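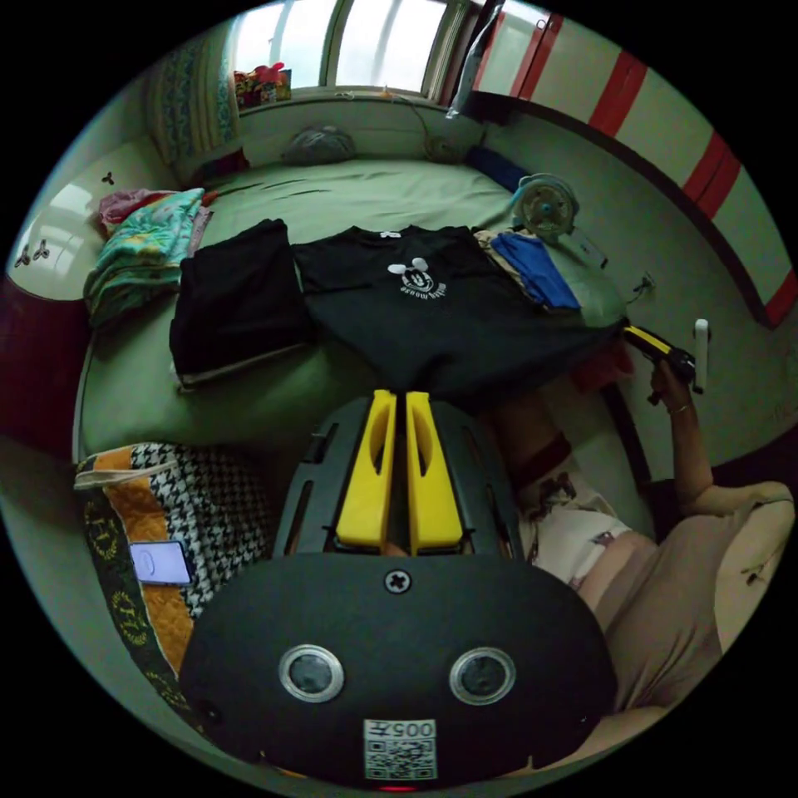
Guest room linens at the Pretwood house change over to the warm-weather set in April, and members who have a stay booked after that will find cotton on the beds in place of flannel. The flannel goes into the hall closet on the second floor and stays there until October. Anyone who gets cold at night is welcome to take a set out and use it. The colors are sage green, like the sheet under the folded clothes at the top of this item, plus white and a dark blue that we are slowly retiring. Please try to keep the sets together. We have had a lot of beds made up with one color on the bottom and another on top, and while that does no harm, it leaves odd pieces at the end of the season.

The laundry arrangement is also changing. Up to now, guests have stripped their own beds and left everything in the hallway. Starting in April, used sheets and towels go down to the laundry room before you check out, sheets in the left bin and towels in the right. Checkout is still 11 a.m. If you are leaving before 7, bag the linens and leave the bag inside your door.

The washer that was out of order for most of the winter has been replaced. The new one takes a full queen set and two towels in one load, and a normal cycle runs 47 minutes. The dryer is the old one and needs 37 minutes on medium for sheets. Clean the lint screen every time. Use the Woltik detergent on the shelf, one capful per load, and do not add fabric softener to towels. The softener bottle has been removed from the shelf, but people do bring their own.

A few members asked about washing their own clothes during a stay. You can do this any day except Friday, when the machines are needed for turning over the rooms. There is a drying rack behind the door for anything that should not be tumbled. Take your things off the rack when they are dry. Clothing left in the laundry room at the end of a stay is kept for 3 weeks and then goes to the thrift store in Tanguy with the rest of the donations. The lost property shelf now holds a gray cardigan, several single socks and a child's raincoat with a torn pocket. Write to the house email if any of it is yours.

Mattress covers are the one thing guests should not remove. They zip on the underside and are hard to get back on straight, and two were torn at the zipper last year. If a cover needs washing, leave a note on the bed and it will be dealt with between stays.

New pillows have been ordered for the rooms at the back. The old ones were flat and several members said so on the comment cards. The order comes through the Naralness outlet and should arrive before the end of May. Until then there are spare pillows in the hall closet, top shelf, in the zippered bags. Wool blankets are on the shelf below them. Do not put the wool blankets in the washer.

The booking calendar for June through August opens at 9 a.m. on the first of April. Weekend stays are limited to one per household until the end of that month, and after that any open dates can be taken.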